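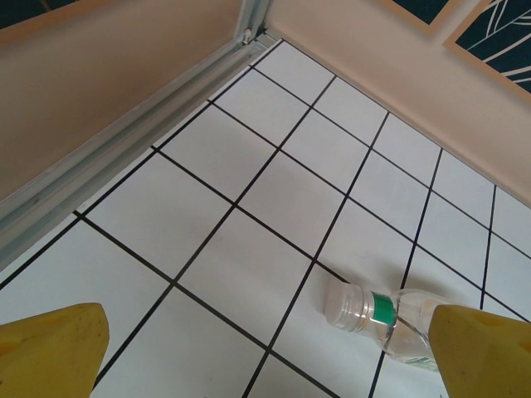

*A gripper at a clear plastic bottle on the tile floor, Rallberg returns hall.*

**For release: April 2023**

**Rallberg hands the bending and lifting to Tratora arms, and keeps the whole returns crew**

Hi all. I run the returns hall at Rallberg, and I asked if I could write this one myself instead of sending it up to the front office. They said yes, so you're getting the long version!

As of this month, 2 Tratora arms are working regular shifts with us. They pick up containers that end up on the floor, and they handle the capped plastic pieces that come back from customers for checking and cleaning. The arms come from Odier, who also set up the software and spent most of the winter with us (more on that below). Everyone who was on the returns crew before is still on it. We are 41 people, same as in December, and nobody's hours were cut.

If you've never worked returns, the job is mostly bending. Stuff comes in by the crate, some of it rolls off, and you go down and get it. Then you go down and get the next one. I did that for years before I moved to the desk, and my knees remember every bit of it. We handle 226 crates on a normal day, so when people on the crew heard "robot," the first question wasn't about jobs, it was whether the thing could reach the floor. It can.

Clear plastic was the part I worried about. A water bottle lying on its side on white tile is hard enough for me to spot without my glasses — you look straight through it and see the grout lines. Odier's people asked us to show them the awkward ones, and the crew was delighted to oblige. Bottles in corners, bottles by the wall rail, bottles with the neck pointing the wrong way. Each arm has a small camera down by the gripper, so it looks at the thing from close up as it goes in for the grab. When it isn't sure, it stops and a light comes on at the desk, and one of us walks over.

That walking over is a real job now, with a real name (floor lead) and a pay step to go with it. You look at what the arm sees on the screen, you tell it to try again or you take the piece yourself, and you write down what went wrong. The notes go to Odier, and we get a new setup from them every couple of weeks. Some of those notes are pretty salty, but they read them all.

The other half of the work is caps. A lot of what we get back has a screw cap on a molded body, and dirt loves to sit in the ridges. Somebody has to decide if a cap is fine, needs a scrub or should be swapped, and that somebody is still a person. The arm's part is to take hold of the piece and bring it up where you can look at it without hunching over a bench. We tried letting the software make the call in the first few weeks and the crew didn't like how it went, so we took the call back. It may get another try someday. I'm in no hurry. 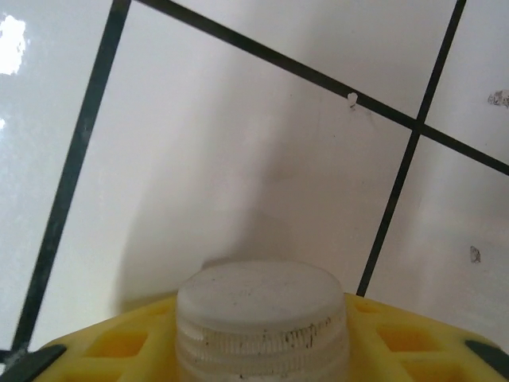 ## What's different on a shift

The biggest change is that people trade places more. You used to be on floor pickup or on the bench for the whole shift, and that was your day. Now we switch at every break — bench, desk, crates, floor lead — and the new folks learn all of it in their first month. Training is 147 minutes of sit-down time plus as many side-by-side shifts as you want. (Yes, that number is weirdly exact. It's how long the lessons run, and I've sat through them more than once.)

It hasn't all been smooth. The arms are slower than a fast person, and on a heavy day we still do plenty of pickup by hand. The stop light was way too bright at first, and the beep that came with it drove the bench half crazy, so the beep is gone. We also had to move a couple of carts we'd parked in the same spot forever, which caused more arguing than the robots did.

## What's next

Our sister site at Daneshvar gets its own Tratora arms in December. A few of our floor leads will go over for the first weeks to help the crew there get going, on paid travel, and the sign-up sheet filled fast. We've asked Odier for a gentler grip setting on thin bottles before then, and they're working on it.

Reporters and neighbors who'd like to see the hall are welcome to set up a visit through the Rallberg front office. Please wear flat shoes, and leave yourself enough time to talk with the crew at the bench, who know a lot more about caps than I do.

**About Rallberg:** Rallberg collects, checks and cleans returned plastic containers and parts for reuse. The Tratora arms in its returns hall are supplied and supported by Odier.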